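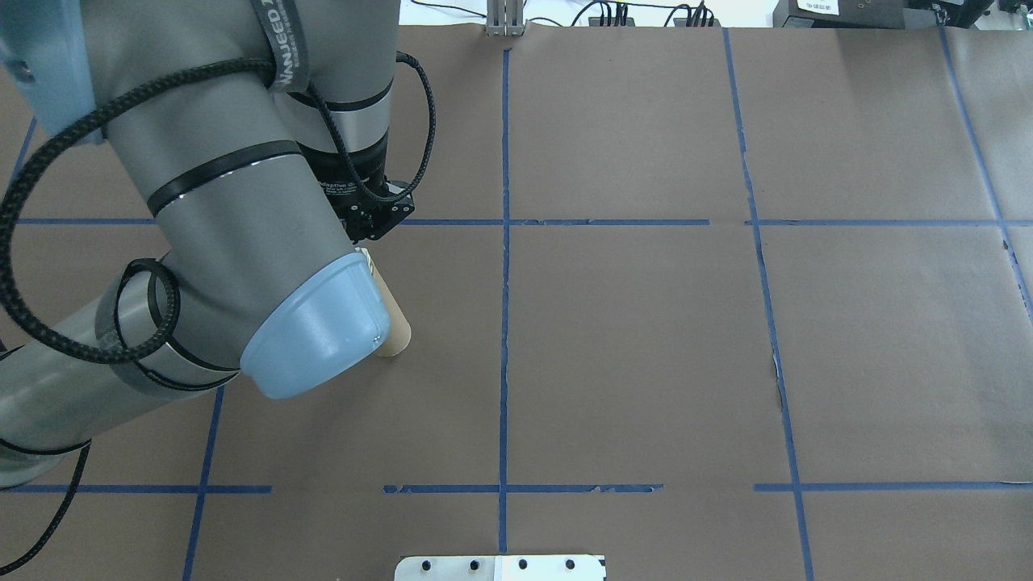

Changes to the Monday reading group

Readers of this blog who also attend the Monday reading group are asked to note the following arrangements, which take effect in August.

The group will meet at 4 in the upper room at Pärn. The lower room was agreeable in winter, but the noise from the street made it hard to hear anyone reading aloud. Access is by the side stairs. Members who would find these difficult should write to me, and the old room will be kept for that week.
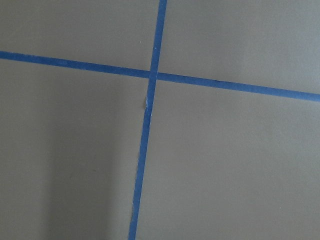 Blue tape, crossed.

The next book is the second volume of Birutė Jaunzems's letters. It is a long work, and I would ask members to have read the first 60 pages before we meet. Chinyere Ogbonna has kindly agreed to open the discussion. Two copies are available on loan and should be returned promptly – the last set came back in October with several pages marked in ink.

The question of poetry was raised again by Heino Rebane. My own view, for what it is worth, is that a single poem at the close of each meeting would do no harm. Comments on this may be left under this post until the end of the month.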